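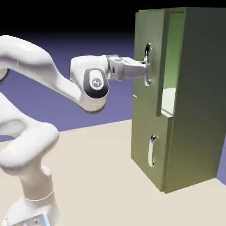 그림 3. 올리브색의 높은 수납장이 포함된 렌더링 장면. 흰색 로봇 팔이 왼쪽에 위치한다.

3.2 무광 도장면의 색 재현 오차

본 절에서는 실내 가구의 도장면을 렌더링할 때 발생하는 색 재현 오차를 다룬다. 저채도 녹색 계열은 조명의 색온도 변화에 따라 갈색 또는 회색으로 인지되기 쉬우며, 동일한 물성값을 입력하더라도 톤 매핑 방식에 따라 결과가 달라진다. 선행 연구의 상당수는 고채도 시편을 대상으로 하였으므로 이 영역의 오차 특성은 충분히 보고되지 않았다.

측정용 시편은 Zimwood에서 제작한 도장 판재 495점으로 구성하였다. 각 시편의 분광 반사율은 Imai 측정 절차에 따라 3회 반복 측정한 뒤 평균하였고, 반복 간 편차가 기준을 초과한 시편은 재측정하였다. 측정 시 시편 표면의 먼지는 건식으로 제거하였으며 용제는 사용하지 않았다. 렌더링에는 Vetix 경로 추적기를 사용하였고 화소당 표본 수는 2000으로 고정하였다. 표본 수를 600으로 낮춘 예비 실험에서는 어두운 영역의 잡음이 색차 계산에 영향을 주어 본 실험에서 제외하였다.

색차는 CIEDE2000 식으로 산출하였다. 주광 조건에서는 시편군 간 차이가 작았으나, 전구색 조건에서는 저채도 녹색 시편의 색차가 다른 시편군보다 일관되게 컸다. 오차의 주성분은 색상각 방향에 있었으며 명도 방향의 기여는 제한적이었다. RGB 3채널 연산을 분광 연산으로 대체하면 이 경향은 완화되지만 계산 시간이 증가한다. 광택도가 높은 시편에서는 정반사 성분이 확산색의 추정에 혼입되므로 별도의 분리 처리가 필요하다.

공간 조건의 영향을 확인하기 위하여 Trotutport 실내 모형에 동일한 도장 물성을 적용하고 벽면 반사율을 단계적으로 변경하였다. 벽면 반사율이 높을수록 상호 반사에 의한 채도 저하가 뚜렷하였다. 인접면의 색이 유채색인 경우에는 보정 계수를 면별로 따로 산출하여야 하며, 단일 계수를 적용한 결과는 4절의 비교에서 제외한다.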